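3. Contenedores y estado de las superficies

3.1. Objetos sueltos en cubetas metálicas

Los recipientes metálicos abiertos se usan en la clasificación de artículos pequeños por una razón práctica: resisten el roce y se limpian con facilidad. En la ludoteca Satesus, donde se recogieron los registros de este apartado, las piezas devueltas pasan por cubetas de este tipo antes de volver a las estanterías. El inventario de agosto recogía 364 artículos, repartidos en cuatro grupos: peluches, piezas textiles planas, recipientes rígidos y objetos de forma redondeada sin partes salientes.

Los grupos se definieron por el comportamiento del objeto al apoyarse en el fondo. Un peluche conserva su volumen, pero admite varias posturas estables. Una pieza blanda y plana se arruga, y su contorno cambia cada vez que se deposita. El vaso o recipiente rígido mantiene la forma, aunque la boca abierta puede quedar hacia arriba o hacia un lado. Los objetos redondeados tienden a desplazarse hasta la pared más próxima. La figura 4 muestra cuatro objetos de distinta forma en una misma cubeta, con el fondo ya marcado por rozaduras.

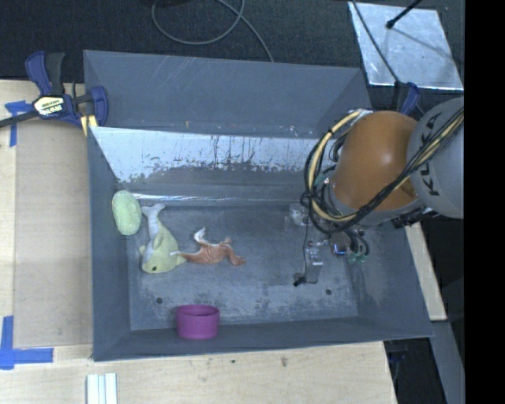
¿Conviene vaciar la cubeta por completo antes de añadir una nueva tanda de artículos? Conviene vaciarla cuando la tanda incluye piezas textiles planas, que quedan con facilidad debajo de otros objetos y se pierden en el recuento; en las demás tandas el vaciado completo no mejoró el registro.

Figura 4. Cubeta metálica gris con un juguete de peluche en forma de delfín o ballena, una pieza blanda de color naranja pardo, un recipiente morado y un objeto ovalado verde claro.

El contacto entre artículos fue la causa principal de error en la clasificación manual. De las 400 anotaciones revisadas, 133 correspondían a objetos que se tocaban entre sí – casi siempre un peluche y una pieza textil – y en ellas hubo que separar las piezas para asignarles el grupo. Los recipientes rígidos apenas dieron problemas.

El desgaste del fondo se valoró aparte, con la escala Dawber de 7 niveles. Las zonas pálidas por abrasión y los arañazos finos se anotaron como desgaste superficial. Los orificios del fondo no se contaron como daño. Las manchas y los restos adheridos a las paredes inclinadas se registraron en una columna propia, pues dependen más de la limpieza que del uso. Los valores por cubeta se recogen en la tabla 2.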